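Salvage Arm, Take Two: My Project Report
Lomwood Robotics Club, fall build

29 Oct 2019

So this is the long version of what I've been doing in the back corner of the lab since August. The short version is on the club board and it's basically one sentence and a smiley face, which my advisor felt was a little thin for a report. Fair enough!

The idea came out of last year's recycling drive. The club ended up with a stack of old desktop computers, and the plan was to strip them for parts, keep whatever was useful and send the rest off. Pulling drives is the most boring job on the list and it always lands on the newest members (I was the newest member). By my third afternoon of squeezing plastic tabs I was already sketching grippers on the back of the sign-in sheet. The pitch I wrote was: get the club's arm to take a hard drive out of a desktop tower with a human driving it, record everything, and then see how much of the job the arm can do with the human's hands in their lap.

I called the project Notura. It doesn't mean anything. I liked how it sounded and the form had a box for a name.

What I started with

The arm was already bolted down and working when I got it, so I can't take credit for any of that. The gripper was in rougher shape. The old finger plates had been made for picking up foam blocks for the Zirker challenge two seasons ago, and foam blocks forgive you for everything. A hard drive doesn't. It's heavy for its size, it's slippery metal, and it sits in a slot with almost no room on either side, so fat fingers are out right away.

I redid the fingers three times. The first pair was too thick to get into the bay at all. The second pair fit but flexed so much that you could watch them bow when they closed, which was kind of mesmerizing and also useless. The third pair is what I have now: stiffer, thinner at the tip, with a row of holes so I can shift the mounting point without cutting new metal every time I change my mind. I change my mind a lot. I also learned to keep a hex key in my pocket at all times, and I have now washed two of them.

The software side is a pile of scripts I named Arain. It reads the joint positions, saves the wrist camera feed next to them, and lets me tag each attempt as good, bad or weird. Weird turned out to be the category I needed most.

Getting to the drive

I broke the job into stages so I'd have something to fix when it went wrong. First the arm goes to a parked position over the open side of the case. Then it comes down toward the bay, then it lines up with the drive, then it closes, then it pulls. I wrote those five on an index card and taped it to the desk, and most of this semester has been spent on number three.

Lining up is nasty because everything inside a computer is in the way of everything else. Cables are the worst of it. A rigid part stays where you left it, but a cable you nudged on one try is in a new spot for the next one, and then all the positions you saved so carefully are a little bit wrong. I drove most of the early attempts too fast, got tangled, backed out, and had to tuck everything down by hand before going again.
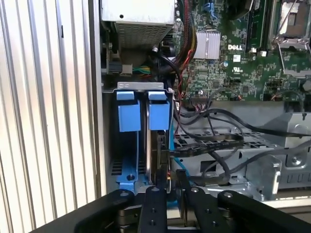

Umut Polat read the draft up to here and left me a comment: I'd stop going after the bottom edge of the drive. You've got more reach down there, sure, but you're pulling from the far end of a long box and it's going to want to tip in the slot. Have you tried gripping it in the middle and just living with the tighter clearance? Also please write down how hard you're squeezing, I can't find it anywhere.

Okay, two good points. The squeeze number is missing from the draft for the embarrassing reason that I wasn't saving it. Arain was logging whether the gripper was open or closed and that's it. I added the motor current that same evening (it was one line, I could have cried) and every attempt from then on has it.

The grip position I did test, and I'm a bit torn. I ran the middle grip for a whole afternoon. Umut is right that the pull is straighter. But getting the fingers in there took me so much longer that I kept losing patience and bumping things on the way, and a bumped attempt is a bad attempt no matter how nice the pull would have been. My guess is that a careful driver would prefer the middle and I am simply not a careful driver yet. I left both versions in the results so people can argue with me.

How the runs went

I drove 144 full attempts by hand, meaning from parked to either a pulled drive or me giving up. On top of those there's a giant heap of partial runs where I only practiced one stage. Altogether the log holds 1677 separate recordings, and yes, I have gone through and tagged them all, mostly while eating cereal. If I ever do this again I'm building the tagging into the controller so I can thumb a button as I go. Doing it afterward means watching yourself make the same mistake over and over with no way to shout at the screen.

My favorite mistake is the one where I come in at a perfectly good angle, get both fingers where I want them, and then rotate the wrist the wrong way when I mean to lift. I did it on my first day and I did it last week. I put a strip of green tape on the controller to remind me which way is which, and it helped for a while, until I started flipping the controller over.

The supervised part, where the arm does stages one and two alone and I take over at three, is working well enough that I'd show it to visitors. Stage three alone is not. It'll get close, sort of hover, and then drift to one side as if it has spotted something more interesting. I think a lot of that comes down to how inconsistent my driving was in the first batch, so it's learning from a person who was also just guessing! The later recordings are smoother, and I want to try training on those by themselves before I blame anything else.

I also got very into approach angles for a couple of weeks. Coming straight in feels natural when you're sitting at the controls, but it puts the whole bulk of the gripper between the camera and the part you care about. Tilting in from the side gives a better view and uses up more of the space, so you're trading one headache for another.
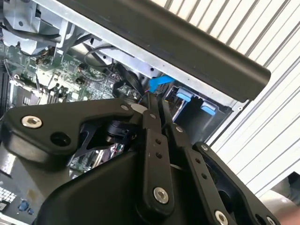
After a lot of fiddling I settled on coming in tilted and straightening out near the end. It costs a bit of time per attempt and it's worth it for being able to see. I set it as the default parked pose, so anybody who picks up the arm after me gets it for free and can complain about it at their leisure.

Money stuff

The club gave me 700 dollars for the semester and I came in under, though mostly because the computers were already ours. Nearly all of it went to metal stock and replacement screws, plus one motor I cooked by leaving the gripper clenched through lunch. Please put a timeout in your code. Mine lets go after 8 seconds now.

What I'd do with another semester

Cables first. I'd like the arm to be able to hold one out of the way, and with a single gripper I don't see how, so either we borrow a second arm or I make some kind of clip that goes on before the run starts. The clip is more my speed. I've got two drawings and no free evenings.

Then I'd get other people driving. Everything in the log so far is me, with my habits and my wrist thing, and I'd love to see what happens when half of it comes from somebody patient. Umut has said yes already. If you're in the club and want a turn, the sign-up sheet is under the index card, and the hex keys are in the blue cup by the sink. Please put them back in the cup and don't take them home like I do.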